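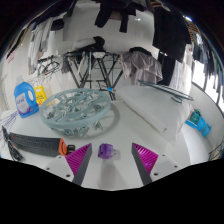
Veronica Stoica wrote in to ask whether a crossover issue should be filed under both series, and whether the second entry would throw off her totals. It should, and it won't, provided the steps below are done in order.

## 4. Adding a crossover to your Fladovex comic catalog

1. Open **Library** and choose the series that the story starts in.
2. Select **Add issue**. Type the issue number as it is printed on the cover, with no "#" sign.
3. Fill in **Writer**, **Penciler** and **Inker**. Leave a field blank if the issue gives no credit.
4. Open the **Story arc** tab and enter the arc title. Titles can be up to 56 characters long.
5. Select **Link to series** and pick the second title. The issue now shows in both lists – it still counts as one copy.
6. Set the reading order. Part 1 goes at the top.
7. Select **Save**.

**Note:** An arc can hold up to 200 issues. Longer runs need a second arc, joined to the first with **Continue from**.

**Note:** Reprints get their own entry. Use **Reprint of** and choose the original issue, or the first appearance flag will end up on the wrong book.

**Caution:** Do not use **Merge series** to join two titles that share a story. Merging removes the second title and its cover scans. It can only be undone from a backup.

### 4.1 First appearances

Open the issue, select **Characters**, then check **First appearance** next to the name. Cameos have a separate box.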